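In Defense of the Fruit Bowl Nobody Would Photograph

There is a particular kind of fruit bowl that turns up in magazines, and I have come to resent it. It is wide and shallow, made of something heavy, and it holds a heap of lemons that no household could get through before they turned to stone. Nobody in the house seems to eat from it. I have stood in kitchens like that, at parties, wanting a piece of fruit and not daring to take one for fear of starting a landslide.

I would like to put in a word for the other kind. I mean the light, bright, slightly silly basket that costs next to nothing, sits on the table all year, and has food in it because people in the house are going to eat that food. I grew up with one, I have owned one ever since I had a table to set it on, and after a good many years of thinking about kitchens more than is probably healthy, I believe it is one of the few things in the room that does its job every single day without asking for anything.

Let me start with color, because that is where I lose people. My sister-in-law thinks orange has no business in a kitchen. She has gray everything, and it does look very calm over there, I will give her that. But I have a white table and white tile behind it, and for the first winter in this house I felt as if I were eating breakfast in a dentist's office. What turned it around was one orange basket. I didn't paint, I didn't buy curtains, I didn't do any of the things the home shows tell you to do in a weekend. I put down a basket with a loopy edge, and the room had somebody living in it.
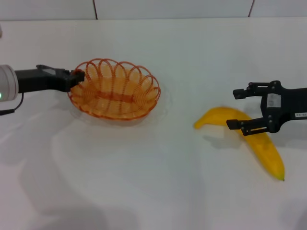 A white table is a fine thing to have, by the way, and I don't want to sound as though I am complaining about mine. You can see the crumbs, so you wipe them up. You can find the pill you dropped. But a white table needs company, and I think most of us go wrong by giving it too much. We set out the napkin holder and the salt and pepper and the candle we were given for some birthday, and then the mail comes and lies down among them, and by September the table has become a shelf you happen to eat beside. I have done it myself more times than I care to admit. One basket with a bit of white space all around it is plenty, and the space is half of what makes it nice to sit down to.

Now, the loops. A plain rim is more sensible, I know that. It is easier to wipe and it stacks better in the cupboard. But I have a soft spot for a scalloped edge, and I have decided at my age not to be argued out of it. Somebody, somewhere, sat down to design a cheap basket and took the trouble to give it petals. It didn't need petals. It would have held the same number of plums without them. There was a discount store in the town where I grew up, called Brurum, where the housewares were down in the basement and everything smelled of rubber boots, and they had a whole wall of baskets like that in colors you don't see much now. My mother would let each of us kids choose one thing for the kitchen at the start of the school year, something small, and I always drifted to that wall. I suppose I have been drifting back to it ever since.

There is a practical side to all this, and I don't want it to get lost in the sentiment. Fruit likes air. An open weave lets the air get underneath, and it lets you see underneath too, which matters more than you might think. In a deep solid bowl, the peach at the bottom can go bad for days in perfect secrecy, and the first you hear of it is a smell, or those tiny flies. With an open basket you can spot the trouble from across the room while you are waiting on the coffee. I throw out far less fruit than I did in the years when I had a big glazed bowl from Nondis (a wedding present, very handsome, weighed as much as a toddler). That bowl is in the garage now and holds tulip bulbs, and I think it is happier.

I will grant the other side its points. Plastic isn't lovely the way clay or willow is lovely, and there are good reasons to buy less of it. I feel that too. But the greenest basket in the world is the one you already have, and a plastic basket that has been in daily use for eighteen years has surely earned its keep. Mine has lived through three moves, one of them in the back of a pickup in the rain, and it was the only thing in that load I never worried about. I have a cousin who replaces her natural-fiber baskets every couple of years when they go brown and start shedding, and she feels very good about each new one. I love her and I say nothing. Well, I am saying something now, I suppose.

The bigger question, to my mind, is what a fruit bowl is for. If you think it is a decoration, then by all means buy the heavy one and fill it to the brim. I think it is an invitation. You put it where people pass by, at a height where a child can reach it, and you put in it what people in your house will eat this week. In our house that means bananas above all. One banana by itself on the table will be gone by noon. A bunch of them in a drawer will turn black, every last one, and you will end up making banana bread you didn't want. I have read articles on how to get a family to eat more fruit, with charts in them, and stickers, and one had a point system that went up to 100. I am sure they work for someone. We just stopped hiding the bananas.

And please, let it be empty sometimes! That is the part I feel most strongly about. People are embarrassed by an empty fruit bowl, as if it meant they had let the house down, so they rush to put something in it, and the something is usually keys. Then batteries, then the little bag of spare screws that came with the bookcase. Once the keys get in, the fruit never comes back. An empty basket on a table tells you that the apples got eaten and that it is time to go to the store, and there isn't an app on my phone that tells me so pleasantly. Datex makes one, a pantry list kind of thing that my husband put on both our phones, and it sends me a reminder every evening at six o'clock, and I swipe it away every evening at six o'clock. Then I look at the basket and write "pears" on an envelope.

What goes under the basket is another matter, and I have changed my mind on it over the years. I used to think nothing at all. The whole idea was to keep things simple, after all. But a ripe pear will weep, and a berry that slips through the weave will leave a purple dot on a white surface that takes real scrubbing, so these days I am in favor of something thin and washable underneath. My grandmother crocheted doilies for this, starched so stiff you could have served toast on them, and I have one of hers put away that I can't bring myself to get stained. A clear plate with a bit of pattern pressed into it does the same work and rinses off under the tap.
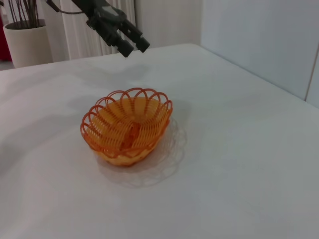 Then there is the divider question, on which my household is split. A divided basket looks fussy to some people. My husband says it reminds him of a school lunch tray and that fruit can be trusted to get along. I am on the other side. Bananas hurry everything around them along, and a divider won't stop that, I realize, since the air goes where it likes. What it will do is keep an orange from rolling onto the grapes, and it gives you a gentle sort of order: the ready ones on this side, the ones that need a few more days on that side. Guests understand it without being told. Children understand it and ignore it, but you can't have everything.

I went looking for a second basket recently, for my daughter's first apartment, and it was harder than I expected. At Lins, where I buy most of my kitchen things, the shelf was all beige and charcoal, very tasteful, every piece of it the color of a wet sidewalk. The young man working there was kind about it. He told me people want things that go with everything. I have thought about that a good deal since. I understand wanting it, particularly when you are young and moving every year and don't know what color the next kitchen will be. But a thing that goes with everything tends to disappear into everything, and then you find you have bought a roomful of objects you don't especially notice. I would rather own three cheerful things that clash a little. You remember a kitchen like that. I can still tell you the color of the dish rack in a house I haven't set foot in since I was nine (it was yellow, and it had a dent).

I did find her one in the end, at a church sale, in a box with some cookie cutters and a flour sifter that had seen better days. It was red, with loops. She laughed when she opened it and said it looked like something from my house, and I chose to hear that as a compliment. I told her to wash it in warm soapy water with an old toothbrush for the tight places, to keep it off the windowsill so the sun won't make it brittle, and not to put her keys in it.

She called last week to ask how long a mango takes to ripen, and I asked her where she had put it. In the basket, she said, on the table. So it had another couple of days to go, and she was going to wait for it.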